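Dollidon 유지보수 모임 4월 회의록

참석: 무라카미 다케시(진행), 끼에우 판, 나홈 젤레케, 오구라 겐타
늦게 참석: 치온 찰라(안건 3부터)
기록: 끼에우 판
시작 오후 7시, 종료 오후 9시 40분. 예정 종료 시각은 오후 8시 30분이었음.

1. 지난 회의록 확인

지난 회의록은 수정 한 건을 거쳐 승인. 오구라가 "DXF 읽기 모듈을 다시 쓰겠다고 약속했다"는 문장에 이의를 제기함. 본인 기억으로는 "다시 쓰면 좋겠다"고 했다 함. 기록자는 녹취가 없으므로 반박하지 못했고, 문장은 "다시 쓰는 것에 호의적이었다"로 고침.

지난번 할 일 다섯 건 가운데 두 건 완료. 빌드 스크립트의 하드코딩된 경로(나홈의 홈 디렉터리)는 제거됨. 메뉴의 "미리보기" 오타도 수정됨. 남은 세 건은 이번 회의로 이월했고, 그중 한 건은 네 번째 이월임. 해당 항목은 "아이콘 교체"이며 담당자는 여전히 공란.

2. 변환 시험 결과

나홈이 보고. 시험용 도면 모음은 현재 파일 375개. 새 읽기 모듈로 돌렸을 때 232개가 기존 출력과 좌표까지 일치함. 나머지는 세 부류로 나뉨.

가) 원호를 선분으로 쪼개는 개수가 달라서 일치하지 않는 파일. 눈으로 보면 같고, 비교 프로그램이 보면 다름. 나홈은 허용 오차를 두자고 했고 오구라는 오차를 두기 시작하면 끝이 없다고 함. 토론이 길어져 시계를 보고 멈춤. 임시로 0.01 mm를 쓰기로 함. 이 값의 근거를 묻는 사람이 있었는데, 근거는 둥근 수라는 점임.

나) 블록 안에 블록이 들어 있고 그 안에 또 블록이 든 파일. 깊이가 네 단계를 넘으면 회전 각도가 두 번 적용됨. 원인은 찾았음. 행렬 곱의 순서가 한 곳에서 반대이며, 그 줄에는 "건드리지 말 것"이라는 주석이 붙어 있음. 주석 작성자는 무라카미. 본인은 무엇을 건드리지 말라는 뜻이었는지 기억하지 못함. 건드리기로 의결.

다) 열리지 않는 파일. 전부 Mokoena에서 내보낸 것들로, 헤더에 적힌 단위와 본문에 쓰인 단위가 서로 다름. 헤더는 밀리미터라 하고 본문은 인치임. 기존 모듈은 헤더를 아예 읽지 않았으므로 문제가 없었음. 새 모듈은 성실하게 읽어서 문제가 됨.

다)의 처리 방법으로 세 안이 나옴.
- 파일을 거부하고 오류 메시지를 보여 준다.
- 도면의 전체 크기로 단위를 추측한다.
- 사용자에게 묻는다.
추측 안은 무라카미가 반대. 예전에 문짝 도면을 우표 크기로 잘라낸 사용자의 메일을 아직 보관하고 있다고 함. 묻는 안으로 결정. 대화상자는 한 번만 뜨고 답은 설정 파일에 저장. "다시 묻지 않기" 체크박스는 넣지 않음. 오구라는 넣자는 쪽이었음을 기록해 달라고 하여 기록함.
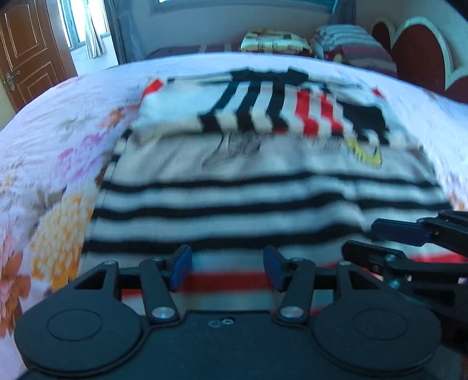 개어 놓은 줄무늬 옷 위의 그리퍼

3. 화면 표시 속도

치온 도착. 버스 때문이라고 함.

큰 도면에서 확대·축소가 느리다는 신고가 계속 들어옴. 치온이 측정한 결과 시간의 대부분은 그리기 자체에 쓰이는 것이 아니라 글꼴 목록을 매번 새로 읽는 데 쓰이고 있었음. 도면에 글자가 하나도 없어도 읽음. 이 동작은 첫 공개판부터 있었던 것으로 보이며, 그동안 우리는 사용자에게 더 좋은 컴퓨터를 권해 왔음.

치온의 수정본은 글꼴 목록을 시작할 때 한 번만 읽음. 창을 여는 데 조금 더 걸리고 그 뒤로는 빠름. 참석자 전원이 시연을 보고 찬성. 다만 실행 중에 글꼴을 새로 설치한 사용자는 프로그램을 다시 켜야 함. 설명서에 한 줄 넣기로 함. 설명서를 읽는 사용자 수에 대해서는 논의하지 않음.

같은 김에 격자 표시도 손보자는 의견이 있었음. 현재 격자는 확대 배율이 일정 값을 넘으면 선이 빽빽해져 화면이 회색이 됨. 배율에 따라 간격을 10배씩 바꾸는 방식이 유력. 인치 사용자는 10배가 어색하다고 할 것이므로 인치용 간격표를 따로 둠. 간격표는 끼에우가 작성.

4. Zurholm 라이브러리 교체

오래 미룬 안건. 다각형 오프셋 계산에 쓰는 Zurholm은 마지막 갱신이 까마득하고 새 컴파일러에서 경고를 39개 냄. 지금은 경고를 끄는 옵션으로 대응하고 있음. 이를 대응이라고 불러도 되는지 나홈이 물었음.

오구라는 직접 짜는 것을 제안. 오프셋은 선을 옆으로 옮기는 것뿐이니 한 주면 된다고 함. 무라카미는 같은 말을 본인이 했던 때를 언급하고, 그 결과물이 저장소의 attic 폴더에 있다고 알려 줌. 폴더를 열어 본 뒤 오구라는 제안을 "검토"로 낮춤.

결정 사항:
- 다음 판까지는 Zurholm을 그대로 쓴다.
- 호출부를 파일 하나로 모은다. 현재 열한 군데에 흩어져 있음. 담당 나홈.
- 자기 교차하는 윤곽선 시험 파일을 더 모은다. 담당 치온. 메일링 리스트에 부탁하면 너무 많이 올 것이므로 우선 포럼에만 공지.
- 경고를 끄는 옵션은 뺀다. 보기 싫은 것이 목적임.

5. 내려받기 서버

Dallthorpe 쪽 미러의 디스크가 거의 찼음. 내용을 살펴보니 용량의 대부분이 야간 빌드이고, 야간 빌드의 대부분은 소스가 바뀌지 않은 날에도 만들어진 것임. 말하자면 같은 프로그램이 날짜만 바꿔 가며 쌓여 있음.

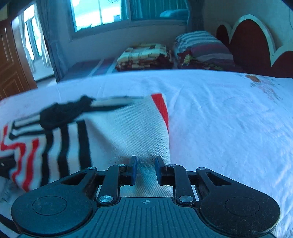 정리 기준을 두고 의견이 갈림. 끼에우는 최근 것만 남기고 모두 지우자고 했고, 무라카미는 누군가 특정 날짜의 빌드를 쓰고 있을 수 있다고 함. 접속 기록을 확인한 결과 오래된 야간 빌드를 꾸준히 받아 가는 주소가 하나 있었는데, 우리 쪽 시험 서버였음. 설정을 고친 뒤 지우기로 함.

앞으로의 규칙:
- 소스에 변경이 없으면 야간 빌드를 만들지 않는다.
- 야간 빌드는 2개월 보관.
- 정식판은 지우지 않는다. 0.3판은 어느 운영체제에서도 실행되지 않지만 지우지 않는다. 무라카미가 강하게 요청.

체크섬 파일 이름이 판마다 다르다는 지적도 있었음(md5.txt, MD5SUMS, sums-final.txt, sums-final2.txt). 앞으로는 SHA256SUMS로 통일. 옛 파일 이름은 링크가 걸려 있을지 몰라 그대로 둠.

6. 번역

독일어 번역자가 문자열 파일에서 같은 뜻의 단어가 세 가지로 쓰인다고 알려 옴. 원문에서 공구 지름을 어떤 곳은 "tool width", 어떤 곳은 "diameter", 한 곳은 "thickness of pen"이라고 함. 마지막 것은 펜 플로터만 지원하던 시절의 흔적. "tool diameter"로 통일. 한국어 문자열도 "공구 지름"으로 맞춤. 번역자에게는 감사 인사와 함께, 고쳐야 할 문자열이 더 생겼음을 알림.

일본어판에서 단위 대화상자의 단추 글자가 잘리는 문제는 안건 2의 새 대화상자를 만들면서 함께 처리.

7. 다음 판 일정

무라카미가 판 번호를 1.0으로 하자고 제안. 찬성 둘, 반대 둘, 치온은 번호에 관심이 없다고 함. 반대 측 의견은 1.0이면 사람들이 기대를 한다는 것. 찬성 측 의견도 같음. 결론 없음. 다음 회의 안건으로 넘기되 토론 시간은 10분으로 제한.

기능 동결은 단위 대화상자와 글꼴 수정이 들어간 직후로 함. 그 뒤에는 오류 수정만 받음. 오구라가 "작은 기능"도 안 되느냐고 물었고, 안 됨.

8. 기타

- 포럼 가입 승인 메일이 스팸으로 분류된다는 신고. 발신 주소 설정을 치온이 확인.
- 예제 도면 가운데 저작권 표시가 없는 것이 있음. 그린 사람을 찾을 수 없으면 새로 그린다. 톱니바퀴 도면은 이가 하나 모자란다는 지적이 예전부터 있었으므로 어차피 새로 그린다.
- 아이콘 교체. 다섯 번째 이월.

할 일 정리

나홈: 행렬 순서 수정, 비교 프로그램에 허용 오차 추가, Zurholm 호출부 모으기
치온: 글꼴 수정본 병합, 시험 파일 수집 공지, 포럼 메일 설정
오구라: 단위 대화상자, DXF 읽기 모듈에 대한 호의 유지
끼에우: 인치 격자 간격표, 설명서 한 줄, 문자열 통일, 본 회의록
무라카미: 미러 정리, 체크섬 이름 통일, attic 폴더에 README 추가

다음 회의 시각은 메일링 리스트에서 정함. 정정 요청은 같은 곳으로, 가능하면 다음 회의 전까지.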